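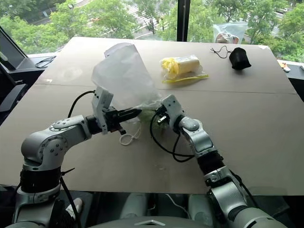 The left hand has the lower edge, the right hand holds near the opening.

The Bag

For my first four weeks at Kititz they gave me only bags.

The other operators had cups and towels. I had a plastic bag, so thin that when I breathed near it, it moved. The task was written on the screen in one line: hold bag, put item inside, keep item inside. I had to do it with the handles, one in each of my hands, and the arms on the table did what my hands did. Everything was recorded. Later the machine would study my hands, and after enough of me it should do the bag alone.

I thought that it would be easy. I have packed bags all my life. Before Kititz I worked 28 months in the packing room of Cemimport, and before that I packed for my mother, who sold socks and scarves in the market and could never find the opening of a bag without licking her finger.

A gripper has no finger to lick. It has two black tips, and I could not feel them. I closed my hand and the tips closed, but if the plastic was between them or beside them I had to learn with my eyes. The first day I looked at my own hands all the time, as a beginner looks at the piano keys, and my supervisor told me to look at the table. "Your hands are there now," she said.

She kept the number of good recordings on a paper by the door. When I came it was 1063. For a recording to be good, it must have no long stops. I stopped a lot. The bag went up with air inside and leaned away from me, and I waited for it to come down, and while I waited the green thing at the bottom slid into a corner. Then I hurried, and that was worse.

In the evening I told my mother on the telephone that I was teaching a robot and the robot was better than me at standing still.

"What are you teaching it?"

"Bags."

She laughed so long that I had to move the telephone away. Then she asked, in a serious voice, which hand I was using first.

I did not know. I took a bag from the kitchen drawer and tried it. My left hand went low and held the edge, and the right one stayed up near the opening, a little loose. The left one did not move again until the end. It was her way. She had never shown it to me, or I did not remember that she had, but I had stood beside her table every summer, at the height of her elbows.

The next morning I pinched the lower edge with the left gripper and left it alone. I let the bag blow up as it wanted. Behind the glass the trees were very green and I noticed them for the first time. The right gripper came down slowly. The green thing stayed where it was.

"Good," said my supervisor. "Again."

In July the number on the paper was 1586, and they asked me to put my handles down and watch. The arms waited for a moment. Then the left one went low and took the edge.

I wanted to call my mother immediately, but in the market at that hour she would have both hands full.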